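Keeping a long-running musical in tune: the sound supervisor of "Valderrama" on radio mics, click tracks and the upper balcony

2025-12-24 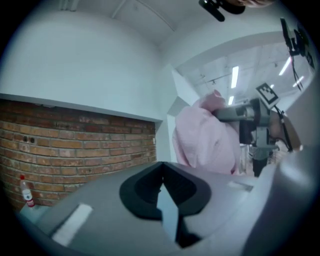 Red-brown brickwork with lighter mortar.

The touring musical "Valderrama" reached the Brilholm Theater in April and was booked for a second season before the first had closed. The show's sound supervisor has been with the production from the first technical rehearsal. We spoke in the hour between the sound check and the half-hour call, mostly about how the system is put together and what changes when it moves into a new building. The supervisor asked that the interview run without names, as the department works as a team and the credits are in the program.

The first subject was the cast microphones. The show runs 40 channels of radio, and the principals wear two transmitters each.

"The second pack is there for failure," the supervisor said. "Sweat gets into a capsule and the top end goes dull in a couple of bars. The operator hears it, crosses to the spare, and the backstage tech swaps the first one at the next exit. If the actor has no exit for 17 minutes, and one of ours doesn't, you live on the spare until there is one."

Capsules sit at the hairline, held with wig clips and a loop of elastic. The supervisor prefers this to a boom at the cheek, mainly for consistency. A hairline position picks up less level but changes less when two actors embrace. The exception is the storm number at the end of act one, where three of the ensemble wear hats. Those capsules are built into the brim, and each hat has its own equalizer setting stored in the desk.

Mixing is done line by line. The operator has 10 faders under the hands at any time, and each cue reassigns them to the people who speak or sing next. Only the microphone in use is open.

"People assume we set it and watch," the supervisor said. "On this show the operator's fingers move on every line of dialog. If you leave two mics up while two people stand close together, you get the same voice arriving twice, a few milliseconds apart, and it sounds hollow. So you pull one down, and you have to know the script well enough to do that before the line starts."

Training a new operator takes five weeks. The first two are spent listening from the back of the house with a marked script. In the third the trainee mixes act one with the regular operator alongside, and act two follows once act one is clean.

The Brilholm seats 2,000 on three levels, which made it the largest house on the route so far. The previous stop, the Akness Playhouse, has a single balcony and a fairly dry room. At the Brilholm the delay speakers had to be worked out again from nothing.

"The problem seats are at the rear of the main floor, under the first balcony," the supervisor said. "The main system can't see them. You hang small speakers under the overhang and delay them so the sound from the stage gets there first. Get the time right and the listener looks at the actor. Get it wrong and the listener looks at the ceiling."

The upper balcony raised a different issue. The side walls return a strong reflection to the last four rows, and the first fix, turning down the outer speakers, left the end seats short of consonants. The speakers were re-aimed downward by two degrees and the high frequencies trimmed. The supervisor described the result as acceptable and said the angle would be looked at again when the rig is next lowered for inspection.

The band plays from a room one floor below the stage and is heard only through the system. The conductor watches the stage on a monitor, and the cast watch the conductor on screens fixed to the balcony front. Both links are kept on plain analog video, as a digital picture arrives late - not by much, but enough to drag a chorus entry.

Most of the numbers run without a click track. The two that use one are the overture and the harbor sequence, where lighting cues are locked to the music.

"Click is useful and I would take it out tomorrow if I could," the supervisor said. "An actor who is in good form will stretch a phrase. With a live band the conductor goes with it. With click the bar is over when the bar is over."

The production moves next to the Tistum Opera House, a smaller room with a deep pit. The band will be back in front of the stage there, and the drums will need a screen. The supervisor has the drawings and has asked for one extra day in the building before the cast arrives. That request was still open when the half-hour call came over the backstage speakers and the interview ended.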